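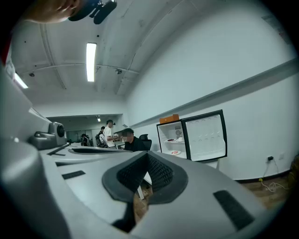 13 Oct 2026

So I've finally done it. After years of saying I'd learn to bake proper bread, I have a sourdough starter living on top of the fridge, and I have become the sort of person who gets up early to look at it.

Blame Rochelle Hinds. She came round in March with a jam jar of grey sludge wrapped in a tea towel and told me to feed it flour and water every morning and not to fuss. I fussed. I fed it too much, then too little, then went away for a long weekend and came back to a layer of dark liquid on top that smelt like nail varnish remover. I very nearly tipped it down the sink, but I rang Rochelle first and she just laughed and said pour that bit off and carry on. Two feeds later it was climbing up the jar again! I was ridiculously pleased.

The first loaf was a doorstop. I'd followed a recipe out of a library book that assumed a warm kitchen, and mine faces north and has a back door that doesn't quite shut. The dough sat there all afternoon doing nothing and I got bored and baked it anyway. We ate it toasted, with a lot of butter, and my other half said it was "very filling", which was kind of him.

What sorted me out was giving it more time. I now mix the dough after tea, fold it a few times while I'm pottering about, and leave it in the bowl with a plate on top until I get up. In summer that was far too long and I had soup by the morning (live and learn), but at this time of year it's about right. Then I shape it, put it in the fridge in a floured basket, and bake it whenever I get round to it. The fridge bit is brilliant. It'll happily wait till the next day if something comes up.

A few people have asked what I use, so: 500g strong white flour, or 400g white and the rest wholemeal if I want something with more chew, 350g water, 10g salt and a big dollop of starter that I've given up weighing. I buy the wholemeal from Asfaw, the little grocer's at the bottom of the hill, where they scoop it out of a sack for you. It's a bit coarser than the supermarket stuff and drinks up more water, so go gently if you swap it in.

I bake in an old cast iron pot with the lid on for the first half hour, then lid off until it's the colour I like, and I like it dark. PLEASE use decent oven gloves. I grabbed the lid with a damp tea towel in my second week and I won't be doing that again.

Bethel Seyoum from my walking group doesn't bother with a pot at all. She bakes hers on a tray with a tin of boiling water underneath, and her crust is better than mine, so I may have to swallow my pride and try it. She also puts caraway seeds in, and on that we will have to disagree.

The other thing I've got very into is what to do with the leftover starter. It felt awful throwing it away, so now it goes in a tub in the fridge and every so often I make crumpets. You stir in a pinch of salt and a bit of bicarb, watch it froth up like mad, and spoon it into greased rings in a frying pan on a low heat. Be patient and let the holes come up before you even think about turning them. Mine are wonky and some of them weld themselves to the rings, but hot, with marmite, I don't think anyone's complaining.

Next on the list is a rye loaf. I've had two goes and both were gluey in the middle. Rochelle reckons I'm cutting it too soon and ought to leave it until the next day, wrapped in a cloth. I don't know how anybody manages that with the whole house smelling of bread, but I've got one planned for this week and I'm going to hide the knife. If you've got a rye recipe that works in a cold kitchen, do stick it in the comments!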